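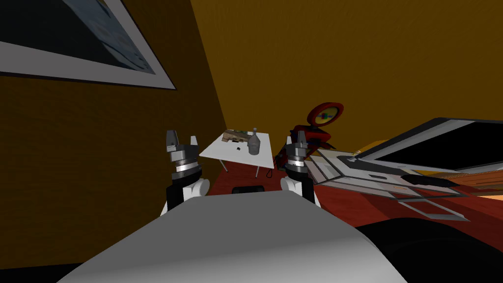
Fig. 1. Dark brownish orange wall and a brighter golden-orange surface, computer rendering.

Courses > Interior Environment > Handouts > Unit 4: Surface Color and Reflected Light

May 2, 2008
Rowena Bautista

4.1 Scope

Unit 3 dealt with the quantity of light reaching a surface. Unit 4 deals with what the surface does with it. Bring the Unit 3 worksheet to the session; the room dimensions are used again in 4.5. Gloss is covered only to the extent needed for paint selection. Fabrics and carpet are in Unit 6.

4.2 Reflectance

The reflectance of a surface is the fraction of incident light it returns. It is written as a number between 0 and 1 or as a percentage. For design work we use luminous reflectance, in which each wavelength is weighted by the sensitivity of the eye. The range considered is 400 to 700 nanometers. Sensitivity outside these limits is small enough to ignore in this course.

Two surfaces can have the same luminous reflectance and look nothing alike. A dull green and a strong orange may both measure 30 percent. The single number fixes how much light comes back. It does not say which wavelengths carry it. For that the full reflectance curve is needed, and most paint suppliers do not print one.

A flat gray card of 18 percent reflectance is supplied in each lab kit. Students usually guess its value at close to 50 percent. Perceived lightness rises quickly at low reflectance and slowly at high reflectance, so a gray that looks halfway between black and white reflects much less than half the light.

4.3 One paint, several colors

A paint applied to every wall of a room will rarely look the same on all of them. Separate the causes as follows.

(a) Illuminance. A wall facing the window receives more light than the window wall itself. Luminance of a matte surface is proportional to illuminance times reflectance, so a factor of four in the first gives a factor of four in the result.

(b) Angle of incidence. Light grazing a wall is spread over a larger area. The cosine law from Unit 3 applies.

(c) Interreflection. Light reaching a wall from another wall has already been filtered by that wall. See 4.4.

(d) Adjacent surfaces. A mid-tone wall next to a bright one looks darker than it would alone. A white border around a dark print has a similar effect on the print. These effects occur in the observer and do not show on a meter.

In an image of a room, a difference between two planes does not by itself tell you which cause is at work. The planes may carry different finishes or may be lit differently. Fig. 1 should be read with this in mind. Do not assign a reflectance to a wall from a picture unless a reference of known value is in the same light.

Surface texture adds a smaller variation. Grain and roller stipple produce local light and dark areas that average out at normal viewing distance. Under grazing light they become visible and the wall looks uneven even when the color is uniform.

4.4 Interreflection

Consider a closed space in which every surface has reflectance r. Let E be the average direct illuminance on the surfaces. After one reflection the light adds rE, after two it adds r squared times E, and so on. The sum of the series is

E total = E / (1 - r)

For r = 0.5 the total is twice the direct value. For r = 0.8 it is five times. For r = 0.2 it is 1.25 times. Raising reflectance from 0.2 to 0.5 therefore gains less than raising it from 0.5 to 0.8, although the step is the same size.

The same expression can be applied one wavelength band at a time. Take an orange paint with these reflectances:

Long-wave band: 0.7
Middle band: 0.4
Short-wave band: 0.1

With equal direct light in each band, the totals become 3.33, 1.67 and 1.11 times the direct value. The light arriving at the wall is now itself orange. It is then reflected by the orange wall once more, and the room appears more saturated than the sample chip. Clients describe this as the paint having "come out stronger" and tend to blame the mixing.

Real rooms have windows, floors and furniture, so the closed-space model overstates the effect. It is adequate for comparing two schemes. A white ceiling reduces the color shift considerably - this is the usual remedy when a strong wall color is fixed by the client.

4.5 Working example: Pascual reading room

The reading room at Pascual was repainted in February. Niall Pringle took the readings and Lovely Sison prepared the table. The old finish had a reflectance of 0.65, the new one 0.35. The windows and fittings were not altered.

Assume a closed space. The multiplier falls from 2.86 to 1.54. Predicted average illuminance after repainting is 54 percent of the earlier value. The measured drop was smaller, as expected with the ceiling left white. Work through the calculation a second time, treating the ceiling as one third of the total surface with r = 0.8, and take the area-weighted mean for r. You should obtain a before value of 0.70 and an after value of 0.50. State the new ratio and comment on the difference.

4.6 Using the sample library

The department library holds 1,189 paint chips in two cabinets, filed by hue and then by reflectance. The Mollo set is matte. The Bellon set is mostly eggshell and must be measured with the shielded head. Chips are not to be taped to walls. Győző Magyar keeps the sign-out sheet and will want both cabinet number and chip number.

When judging a chip:
- View it vertically if it is meant for a wall.
- Mask the neighboring chips with gray card.
- Allow two minutes for adaptation on entering the booth.
- Record the lamp type.

4.7 Problems

1. A room has r = 0.6 on all surfaces. By what factor must direct light be increased to keep the same total if r is reduced to 0.4?

2. Repeat the three-band calculation in 4.4 for a paint with values 0.8, 0.6 and 0.2. Compare the ratio of long-wave to short-wave light in the two rooms.

3. A matte wall with r = 0.25 receives 400 lux. Find its luminance in candelas per square meter. (Divide the product by pi.)

Answers go to Mark Anthony Dalisay before the Unit 5 session. Show units. The Rudus tables may be used for problem 3 - give the page.

Copyright 2008 Interior Environment teaching group | Contact the course office | Back to top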